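The Lift to Rurnia

I had been building my level for two years when the game told me it was unfinishable.

It was called The Lift to Rurnia, and it ran on Bevateck, which let anyone make a platform stage out of blocks, ropes and badly behaved goats. The rule was simple. Before you could share a level, you had to complete it yourself. I had tried 400 times. The goats were winning.

"Move the third ladder," said my sister, who had never played it.

I explained that the third ladder was the whole point. It was a comment on ambition. She said it was a comment on ladders.

Meanwhile a player called Melia, from somewhere near Watkins, had put up a stage that was one long corridor with a cake at the end. It had more than 700 likes. I played it twice, purely for research, and was annoyed to find the cake rather moving.

By March I had stopped shaving and started talking to the goats by name. We held a test evening at the club - four of us, and drinks on the table. 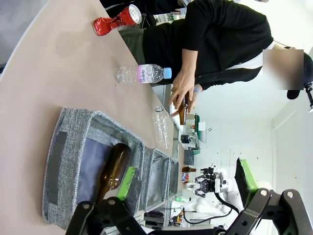 Drinks at the test evening.

At ten past eleven somebody's little brother picked up the controller, walked left instead of right, and fell through a wall I had forgotten to close. He landed on the flag. Fireworks went off.

"Nice level," he said. "Bit short."

I pressed Share before anyone could mention the ladder.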